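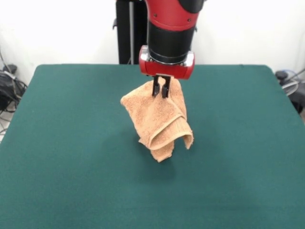 Too dear for what it does, was the verdict from Fledska after their trial, and a fair place to start. They paid for 22 hours of support and used 3.

Handout, 24 Feb 2022 - Pladero folding kit, product review

Kit = arm license, grasp software, one training day. Gripper is two-finger, parallel. Not included: table, felt, towels.

Terry cloth - hard case. Thick, loops, hem stiffer than the rest. One pinch near an edge, lift clear, let it hang, then look for a corner. Vendor says corner search is automatic. Check the log, dont take it on trust.

Price: 289 a month per arm, 2 arms minimum. Hondix quote is lower but no cloth module untill May.

For next class: read Pladero service terms, section on wear parts. Compare with Hondix. One page, bring it printed. Project name on top (Fakir), group number under it.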